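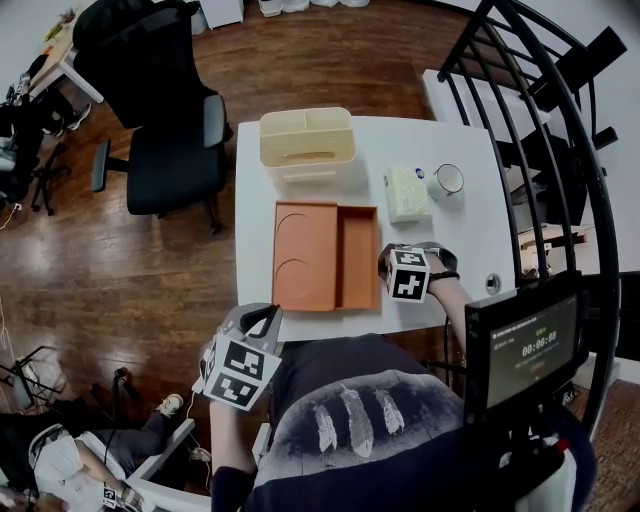
Gripper and marker cubes at the white table, timer on 00:00:08.

Filed under: Workshop Gallery / Handheld Grippers / Station Care

The Letlow room has been running handheld grippers at the white table since August. Kamran Mengal set up the station and Sidra Gondal looks after it now. This page covers how it is kept in working order, mostly for people taking over a shift from the Olari side.

Marker cubes
Each face has to be clean and flat. Wipe with a dry cloth only. Alcohol lifts the black after a few weeks and the tracker starts losing that face first. If a corner is peeling, swap the whole cube and put the old one in Sidra's box with a note of which gripper it came off.

A cube that has been knocked gets recalibrated even if it looks straight. Anything over 2 mm off on the check and the mount screws come out and go back in with fresh threadlock. Talha Hashmi keeps the small driver.

Gripper jaws
Open and close the jaws fully 20 times before the first take. They should move without a click. A click on the way back is usually grit in the slide, and a soft brush gets it out. Do not oil them. The pads pick it up and then everything on the table is slippery for a day.

The current build weighs 235 grams with the cube on. Tharun Palaniappan tried a heavier mount and people's wrists were sore by lunch, so we went back.

Cable
Leave enough slack for a full reach across the table, then let the rest hang. Check the plug end for bending at every change of operator. Most of the dropouts we logged as software were this cable, and replacing it took less time than reading the logs.

Wrist strap
Snug, with room for one finger. If it turns on the arm during a take, stop and redo it.

Table layout
The orange tray goes nearest the operator and the caddy toward the far side. Small items can change between tasks. Write down what was out before you clear it.

Timer
Check that it is counting before you start moving. Restart it between takes, even short ones.

Spares
Pads and screws are in the Narkudus drawer, sorted by gripper. When there are 2 sets of pads left, tell Pierina Galli and she will order more from Gondal. Used pads can go in the trash. Used cables come back to Kamran, who cuts the ends off so they don't find their way onto the table again.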